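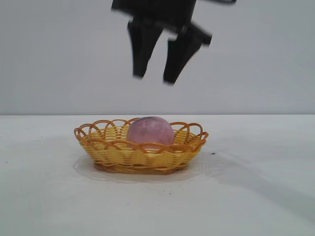
4.2 Handling of motion blur in the approach phase

Figure 3. View from the fixed camera during an approach. The open gripper is blurred, while the basket and the pink ball stay sharp enough to segment.

The policy receives a new image every 40 ms, and in the approach phase many of these images contain a gripper with smeared edges. In our first version, the finger tips were estimated from the image alone. When the fingers look doubled, as on the right finger in Figure 3, the estimator returned two candidates and changed between them from one image to the next. The planner then corrected a motion that did not need any correction.

In Bronden we therefore take the gripper pose from the joint encoders, and we use the image only for the object and its container. A blur score is computed inside the projected gripper region. If the score is above the threshold, this region is masked and the last valid object estimate is kept for at most 400 ms. After this time the arm slows down until a new estimate arrives.

The woven basket is a more difficult container than the plain trays of the Sastham set. The loops of its rim cover a part of the ball, so the visible contour is not a full circle. We fit the circle only to the upper arc of the contour — the lower points are rejected when they lie near a rim edge. The fit was tuned on 566 images, which were labeled by Etornam Alhassan and checked by Teodor Onu. The same threshold is used in all experiments of Section 5.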